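October 26, 2023

Up at six to finish reading the draft, which I had promised to have read by yesterday. Porridge, cold by page nine. The draft is called Good Practice for Simulated Manipulation Tasks and it has grown an appendix since I last saw it. Nobody at Plornonley will admit to writing the appendix. It has a glossary, and the glossary defines "block".

The meeting was at the Mavthorpe office, where the heating has two settings, off and Darwin. Niall Halliday chaired. He opened by saying we would not relitigate the naming of objects, and then we relitigated the naming of objects until morning tea. My position hasn't moved since winter: if a task instruction says "put the cube on the low block", a stranger should be able to look at the start state and point to the right cube and the right block without ringing me. McKinnon's position is that strangers shouldn't be looking at our start states.

I won that one, more or less. It went into section 4 as a "should". I'd asked for a "must", and was told that musts have to be tested by someone, at which point everybody studied their biscuits. 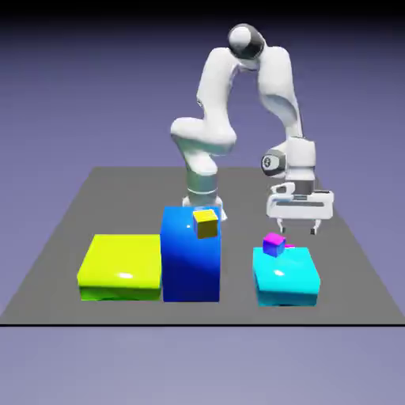 Colour was my item on the agenda, and I'd been looking forward to it in the way one looks forward to having a tooth seen to. The draft says objects must be "clearly distinguishable by colour", and leaves it there, as though colour were a settled matter among adults. I said it needed a second cue, either size or position, written into the task sheet every time. Gornier said the colours in the stacking task were perfectly clear. So I asked the table to write down, without conferring, the colour of the small cube on the cyan block, and got pink, purple, magenta and "the bluish one". The top face and the front face don't agree with each other, so neither did we. The yellow cube did better, except that the wide block at the left is a yellow-green, and Gornier himself called it "the yellow one" while arguing that no one ever would. I wrote that in the minutes word for word. Niall says I can't keep it in the minutes.

After lunch, clearances. The draft has a rule about where the arm may wait before an episode begins, and the rule is one sentence of 58 words with two semicolons. I read it aloud and ran out of breath before the gripper got anywhere. We've replaced it with: start open, start empty, start clear of every object, and record the height. I'm quite proud of this and expect it to come back from the editors at its original length.

There was a fair point from McKinnon about tall objects. If one block stands well above the others then a straight sideways move at low height is asking for trouble, and in simulation you can get away with it for months because nothing costs anything and no one has to sweep up. The rule now says plan over the tallest thing on the platform, including whatever is sitting on it. I had left out that last bit. I thanked him, and it only hurt a little.

We also agreed that 200 resets is the minimum before a task is signed off, and that a failed reset gets logged even if the next one is fine. Especially then, I said. Gornier asked who reads the log. I said I do, and nobody thanked me.

Missed the good train. Read the glossary on the slow one. "Block: see cube." "Cube: a small block." Have put a question mark beside each. Comments are due in November and I owe Niall a clean copy of section 4 before that, plus the biscuit money.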